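Prullier Extends Abrasion Testing to Full Upholstery Range

Prullier has moved all 163 fabrics in its contract upholstery range to a single wear and seam test schedule, effective in December. Until now, only fabrics sold for hotel and office seating were tested to the full schedule. Fabrics sold for home use followed a shorter one.

Under the new schedule, each fabric is sampled at three points along the roll. Samples are tested for surface wear, pilling, seam slippage and color transfer, both dry and damp. Coarse weaves are also checked for snagging, with results reported separately for warp and weft.

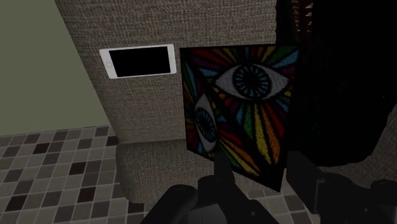

Testing is carried out at the Finari mill, where the lab has added six wear stations. The lab can now process more than 250 samples a month. Results will be printed on the back of each swatch card and listed by fabric code in the trade catalog.

"Buyers were comparing two sets of numbers that did not line up," said Catarina Cordeiro, technical manager at Prullier. "With one schedule, a figure for a sofa fabric can be read against a figure for a lobby chair."

Fabric codes, roll widths and care labels are unchanged. The Pichon and Faruvo collections will carry the new cards first. Existing swatch cards remain valid for orders already placed. Trade customers can request replacement cards through their usual sales office.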